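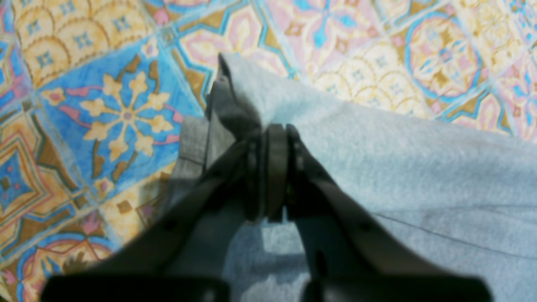 Two-finger gripper holding a fold of gray-blue fleece on the tile floor.

Leltow Robotics Club: Frequently Asked Questions
By the Leltow club desk
5 Oct 2019
2 comments | 500 shares

Who can join?
Any student in grades nine through twelve. You do not need to have built or programmed anything before.

What are you working on this year?
Picking up and folding cloth. It is our entry for the Skornero Challenge in November. Teams have to lift a piece of fabric off the floor, fold it once and set it down.

Why cloth?
It changes shape every time you touch it. A block can be picked up the same way over and over. With fleece, the gripper has to find a raised fold and pinch it.

Does the floor matter?
Yes. Patterned tile is harder for our software than a plain mat, and the rules don't say which one we'll get. We practice on both.

How much practice does it take?
Our goal is roughly 2,000 recorded grabs before the contest. New members usually start by running these.

When do you meet?
Tuesdays and Thursdays after school, two hours each day. Come to one or both.

Do I need my own laptop?
No. The club has laptops with the Desmet software already installed. You can't take them home.

Is there a fee?
No. Students pay for their own lunch on contest day.

Where is the contest?
At Trirnton Hall. The bus leaves from the front lot. Permission slips are in the club room.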